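How to Clean and Repaint a Scuffed Metal Storage Bin

Sheet-metal bins last for decades if the bare spots are dealt with early. The method below works for garden bins, coal boxes, feed bins and the open-topped kind used in workshops. Plan on a weekend, with most of that time spent waiting for paint to dry.

What you need

Dish soap and a bucket
A stiff nylon brush
A plastic scraper
Sandpaper in 80, 140 and 240 grit
Mineral spirits and clean rags
Metal primer
Enamel paint for metal
A 2-inch brush and a small foam roller
Gloves, safety glasses and a dust mask

Step 1: Empty and wash

Take everything out and sweep up the loose dirt. Wash the inside with warm water and dish soap, working from the top of the walls down to the floor. Rinse twice. Tip the bin on its side to drain, then wipe the corners with a rag. Leave it open overnight in a dry place.

Step 2: Find out what you are dealing with

Look over every wall in daylight. Stains, rust and failing paint need different treatment. Rub each mark with a rag dampened in mineral spirits. Grease and tape glue will come away on the rag. Rust leaves an orange smear and feels rough. Old paint that has lost its grip will lift when you push the scraper under it.
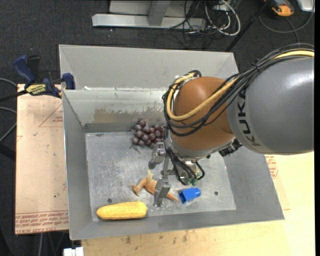 Start scraping at the edges of a bad area and work toward the middle. Hold the scraper low so it slides under the loose material and does not dig into the metal. A patch with ragged, flaking edges, like the brownish one low on the rear wall, should be taken back until the scraper stops lifting anything. Bits of residue stuck near a patch come off at the same time. If the bin is old and you don't know what paint is on it, use a lead test kit before you scrape or sand.

Step 3: Sand

Use 80 grit on rust and on the borders of scraped areas. Go over the same places with 140 to smooth the step between metal and paint, then scuff the whole inside lightly with 240. Vacuum the dust and wipe down with mineral spirits. Open a door or window while you do this, and lay the used rags flat outdoors to dry.

Step 4: Prime

Brush primer onto bare metal the same day you sand it. Keep the coat thin on sloping sides, where it tends to run. Most primers want a temperature near 70 degrees. Check the can for the drying time.

Step 5: Paint

Cut in the corners with the brush and roll the flat parts. Do the walls first and the floor last. Let the first coat dry for 24 hours, sand it lightly with 240, wipe off the dust and put on the second.

Wait a full week before putting anything heavy inside. A rubber mat on the floor will save the new paint if you store tools or firewood. Don't use ordinary enamel in a bin that will hold loose food or animal feed. Look for a coating labeled for that use.

Jhonatan Ccori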